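승마장 말들의 겨울 물 섭취량 조사 보고서
동물자원학과 3학년 캡스톤 과제 최종본
2020년 11월

1. 주제를 고른 까닭

우리 조는 네 명 모두 말을 무척 좋아합니다. 2학년 현장실습 때 오스타리 승마장에서 마방 청소를 하며 처음 말과 가까워졌는데, 그때 제일 많이 들은 말이 "물통부터 봐라"였습니다. 사료나 발굽 관리는 수업에서도 길게 다루지만 물 이야기는 늘 한두 쪽으로 끝나서 아쉬웠습니다. 날이 추워지면 말이 물을 덜 마시고, 물을 덜 마시면 장 내용물이 굳어 산통이 올 수 있다고 배웠습니다. 그렇다면 물 온도를 조금만 올려 줘도 마시는 양이 달라질까? 이 질문 하나로 한 학기를 보냈고, 솔직히 정말 즐거웠습니다!

2. 조사 방법

대상은 오스타리 승마장의 성마 여섯 마리입니다. 모두 승용마이고 나이는 일곱 살에서 열네 살 사이, 건초와 배합사료 급여량은 평소와 똑같이 유지했습니다. 세 마리에게는 수돗물을 그대로, 나머지 세 마리에게는 미지근하게 데운 물을 주고, 엿새 뒤 두 집단을 서로 바꿨습니다. 바꾸기 전 하루는 기록에서 뺐습니다.

자동급수기를 쓰면 마신 양을 알 수 없어서 조사 기간에는 잠그고 눈금 있는 물통을 걸었습니다. 물은 아침 7시와 오후 5시에 갈고, 갈기 전에 남은 양을 쟀습니다. 흘린 물이 문제였는데, 특히 살리나스라는 거세마가 물통에 코를 박고 휘젓는 버릇이 있어서 첫 이틀 자료는 버릴 수밖에 없었습니다. 이후에는 물통을 벽 모서리에 고정하고 흘린 흔적이 큰 날은 따로 표시했습니다.

온도는 조원 집에 있던 졸탄스 디지털 온도계로 쟀습니다. 물에 담그고 숫자가 멈출 때까지 기다려야 하는데 처음에는 이걸 몰라서 값이 들쭉날쭉했습니다. (다음 조에 꼭 전해 주고 싶은 내용입니다.)

3. 결과

유효한 기록은 모두 59건입니다. 수돗물을 준 날보다 데운 물을 준 날의 섭취량이 많았던 말은 여섯 마리 가운데 다섯 마리였습니다. 나머지 한 마리인 누커는 물 온도에 아무 관심이 없는 듯했고, 운동을 한 날에만 눈에 띄게 많이 마셨습니다. 표를 그리고 나서 다섯 마리의 막대가 같은 쪽으로 길어진 걸 봤을 때 조원들이 다 같이 소리를 질렀습니다.
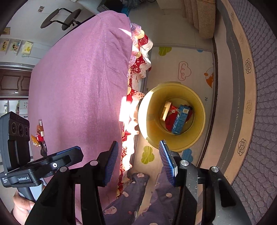

브리사 파체코 님은 중간 발표를 듣고 나서, 온도만 보지 말고 건초를 언제 먹였는지도 같이 적어야 한다고 했습니다. 말은 건초를 먹고 난 뒤에 물을 많이 찾으니 급여 시각이 한 시간만 밀려도 오후 기록이 통째로 흔들린다는 것입니다. 우리는 급여 시각을 마방 일지에서 찾아 다시 맞춰 보았습니다. 실제로 급여가 늦었던 날 이틀은 오후 5시까지의 섭취량이 적고 다음 날 아침까지의 섭취량이 많았습니다. 하루 합계로 묶으니 차이가 거의 사라져서, 최종 분석은 모두 하루 단위로 했습니다.

운동의 영향도 생각보다 컸습니다. 강습에 두 번 들어간 날에는 데운 물이든 찬물이든 물통이 금세 비었습니다. 온도 효과만 보려면 쉬는 날끼리 비교하는 편이 좋은데, 그렇게 추리면 자료가 너무 적어져서 이번에는 참고로만 실었습니다.

4. 비용과 일손

물을 데우는 데는 전기 포트와 보온통을 썼습니다. 끓인 물을 찬물에 섞어 온도를 맞추는 방식이라 장비는 간단하지만 손이 많이 갑니다. 한 번에 세 마리 몫을 준비하는 데 익숙해진 뒤에도 20분이 넘게 걸렸습니다. 말이 많은 승마장에서 그대로 따라 하기는 어렵고, 나이 든 말이나 산통을 앓은 적이 있는 말에게만 먼저 해 보는 것이 현실적이라고 생각합니다.

5. 한계와 다음 과제

여섯 마리로 일반적인 결론을 내릴 수는 없습니다. 날씨도 변수였습니다. 조사 후반에 기온이 갑자기 올라 두 집단의 조건이 완전히 같지 않았습니다. 분변의 수분 상태를 같이 기록하려던 계획은 기준을 정하지 못해 포기했는데, 이 부분이 가장 아쉽습니다. 소금 블록을 핥은 양도 재지 못했습니다.

다음에 한다면 8월에도 같은 방법으로 자료를 모아 계절별로 비교해 보고 싶습니다. 여름에는 땀으로 나가는 물이 많으니 전혀 다른 그림이 나올 것 같아 벌써 궁금합니다. 누커도 꼭 다시 넣을 생각입니다.

6. 조원별 소감 (발췌)

아침 7시 기록이 힘들었지만 발소리만 듣고 고개를 내미는 말들 덕분에 하루도 빠지지 않았다. 물통을 들여다보는 습관이 생겨서 이제 다른 마방에 가도 물부터 본다.

통계 수업에서 배운 교차 설계를 직접 써 본 것이 가장 큰 수확이었다. 엑셀 파일을 세 번 갈아엎었고, 마지막 파일은 기록지 원본과 함께 학과 자료실에 제출했다.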